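4.2 Pliage sur support souple : état intermédiaire des pièces

Les résultats de la section précédente portaient sur des surfaces rigides (plateau de table, planche à repasser). Or une part importante du linge domestique est pliée sur un lit, directement sur le drap, et les relevés effectués dans les logements de Flondcombe confirment que cette pratique n'a rien de marginal. Nous examinons ici ce que le support souple modifie dans la suite des opérations, et en particulier dans l'état de la pièce entre le premier et le deuxième rabat.

Les pièces retenues appartiennent à trois classes de la nomenclature Broltasance : mailles épaisses, tissés légers et linge plat. Chaque pièce est déposée sur un drap tendu, étalée, puis pliée selon la consigne usuelle — un rabat latéral, un second rabat symétrique, une réduction finale dans la longueur. Aucune indication n'est donnée sur le point de départ. L'ensemble comprend presque 2 000 séquences, dont les séquences interrompues, que nous avons conservées lorsque le premier rabat était achevé.

Trois grandeurs sont relevées. La première est l'écart de bord, mesuré perpendiculairement entre la lisière du rabat et la ligne sur laquelle elle devrait se superposer. La deuxième est l'ondulation du contour supérieur, exprimée par l'indice de Hakala, qui rapporte la longueur développée du contour à celle de sa corde. La troisième, plus grossière, est une note de reprise sur une échelle à 5 niveaux, attribuée selon l'ampleur des corrections apportées avant le rabat suivant.

Sur support rigide, l'écart de bord se forme pour l'essentiel au moment de la dépose et reste stable ensuite. Sur le drap, il évolue encore après la dépose. Le frottement entre la pièce et le support entraîne localement le drap, qui forme de petits plis sous la couche inférieure ; lorsque la tension se relâche, ces plis se résorbent en partie et déplacent le bord. L'effet est plus marqué pour les mailles épaisses que pour les tissés légers, où la couche inférieure glisse sans entraîner le drap. Le linge plat occupe une position intermédiaire et présente une dispersion élevée, que nous attribuons à la diversité des formats.

L'ondulation du contour supérieur appelle une remarque distincte. Un contour ondulé n'annonce pas nécessairement un mauvais pli : une amplitude faible est absorbée par le rabat suivant. En revanche, une ondulation située près de l'extrémité du rabat se reporte sur la couche supérieure et demeure perceptible dans la pièce finie. La position compte donc davantage que l'amplitude, ce que l'indice, global par construction, ne permet pas de distinguer. La figure 2 illustre un état intermédiaire de ce type, la prise s'exerçant sur la bordure du rabat. 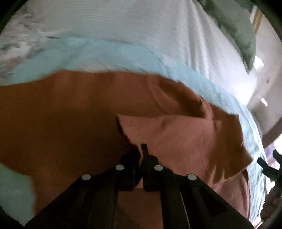

Figure 2. Pièce textile brun-rouge sur drap bleu pâle, rabat saisi par la bordure. Le contour supérieur est légèrement ondulé ; le rabat présente une fine texture côtelée ou tricotée près de son extrémité gauche.

La lecture de tels états pose une difficulté de contraste. Dans les teintes sombres, l'intérieur de la pièce offre peu de repères et seuls les contours sont exploitables ; le relevé de l'écart de bord repose alors sur la différence de clarté entre le rabat et la couche qu'il recouvre. Lorsque cette différence était insuffisante, la mesure a été écartée et seule la note de reprise a été conservée. Un drap clair facilite le relevé du contour extérieur, mais n'apporte rien pour les bords internes.

Enfin, la rigidité propre des bordures n'a pas été contrôlée. Les ourlets doublés et les bords-côtes se comportent différemment d'une lisière simple lorsqu'ils sont pincés, et il est probable qu'une partie de la dispersion observée pour les mailles épaisses en provienne. La série complémentaire constituée en février sur les pièces du lot Brinell, décrite en 4.3, sépare ces deux cas.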